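Ticket 3207 – Label printer drops off network
Product: Varkia print server
Opened by: Necati Kaplan
Status: Pending customer

Printer goes offline after 14 to 17 minutes idle. Power cycling restores it until the next idle period. Queue holds up to 50 jobs, then rejects new ones.
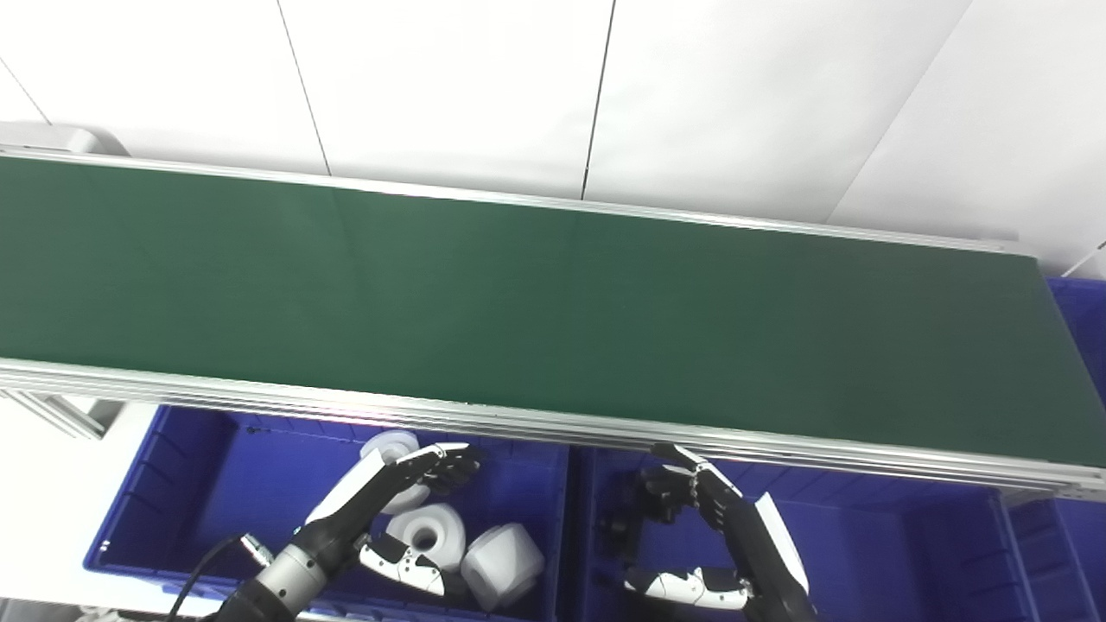 Kadir Tokgöz, 10:40: Sleep timer was already disabled. Log shows the DHCP lease expiring with no renewal – set a static address and restarted the spooler. Please leave it idle over lunch and send the new log.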